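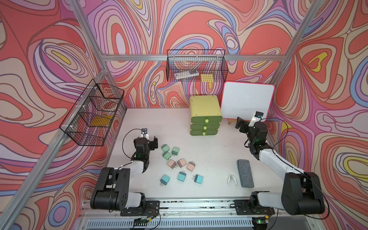

Page 67

Chapter 5
Sorting Small Things

Most advice about household clutter begins with a box and a label. Put like with like, the books say, and the rest will follow. This chapter takes a cooler view of that promise.

Take power adapters. The nine on the white table come in mint green, pale pink and light blue, and grouping them by color takes very little thought. But what has the owner learned? Color says nothing about output, and output is what matters when a phone won't charge. A drawer sorted by color may look finished and still send you digging through it at bedtime.

The Govlow survey, which closed in May, asked 200 households how they kept spare chargers. Of these, 73 said they had a system. The authors treat this as good news. We are less sure – the survey never asked whether anyone could find the right charger when it was needed, and a system on paper is cheap.

Horrocks, the storage firm, makes a larger claim for its divided trays, based on 586 customer replies. Customers who write back to a company are seldom the unhappy ones.

In the sections that follow we compare three ways of grouping small items: by looks, by use, and by how often they are picked up. Before reading on, empty one drawer at home and sort it by color. Keep a note of how long it took. You will need it for Section 5.2.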